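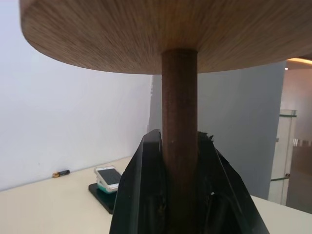
Posted in March by Sakda Saengthong

We use cookies to remember your login and course page settings. By continuing you accept our cookie policy.

Week 7: How wood moves, and how to let it

Hi all. These are the notes I talk from, tidied up a bit for those of you who had to leave before the break. They don't replace the reading (chapter 2 of the course pack, please, I can tell who skipped it) but they should get you through the homework.

Last week we ended on moisture, so I'll pick up there. Wood is a bundle of tiny tubes, and the walls of those tubes take in water from the air and give it back again. When they take it in they swell. When they give it back they shrink. Your board does this every season for as long as it exists, and finish only slows it down. I once varnished a chest lid with seven coats because a man in Vernirthorpe told me it would stop moving after five. It split that winter, right through the handle!

Now the part people mix up. Wood barely changes along its length. You can pretty much forget about that direction for furniture. Across the grain is where the trouble is, and there are two kinds of across. Going around the growth rings (we call that tangential) it moves the most. Going from the center of the tree out toward the bark (radial) it moves a good deal less. That difference is why a flat-sawn board cups and a quarter-sawn one mostly behaves itself, and it's also why a round peg turned from green wood ends up slightly oval once it dries.

Try this at home. Take an offcut, look at the end grain, and draw the rings a little darker with a pencil. Now imagine each ring trying to straighten itself out as the board dries. The board cups away from the heart side. If you remember "the rings want to go flat," you'll get it right most of the time on the quiz.

Working out how much to allow

I promised a worked case, so we'll use the Kundham sideboard from the slides. The top is 684 mm across the grain. Say our wood changes 2 percent in width between its driest and dampest point in a normal house. (That's a made-up round number for easy math. Look up your own species in the table before you cut anything.)

684 x 0.02 = 13.68 mm

So call it 14 mm of total travel. If you fix the top firmly along the front edge, all 14 shows up at the back. If you fix it in the middle, you get 7 mm at each side. Same movement, you just chose where to put it. I like fixing the front on anything that stands against a wall, so the front overhang stays put and the back can wander about where guests won't see it.

The drawer fronts are 244 mm tall with the grain running side to side. Have a go at that one yourselves, same percentage, and bring me the answer along with the gap you'd leave above the drawer. Think about what time of year you're building, too. A drawer fitted tight in a dry month will be stuck by the end of summer, and one fitted tight in a muggy month will just get looser.

Ways to hold a top down

Slotted screw holes are the cheapest and I use them constantly. The slot runs across the grain, the screw sits in the middle of it with a washer, and you don't crank it down like a wheel nut. Wooden buttons are nicer looking and easy to make from scrap – cut the groove first and fit the buttons to it, never the other way round. Figure-eight clips are fine on small pieces, though they need a bit of room to swivel and people always forget to leave it.

What you can't do is glue a wide solid top to a rail that crosses it. Brouwer's workshop notes, which are in the course pack, have a good page on this with a drawing of a blanket box that pulled itself apart at the corners. The glue held perfectly, so the wood gave way beside it. Breadboard ends get their own session in week 8, so hold those questions, I know there are lots.

Someone asked about plywood. Yes, you can glue that down all you like. The layers cross each other and keep each other still, more or less.

For next time

Read the Trilleck handout on reading end grain. Finish the drawer sum. Bring two offcuts of solid wood, one flat-sawn and one quarter-sawn if you can find it, with your name on both. If you've got a moisture meter, bring that along too and we'll pass it around. Mine has a flat battery again.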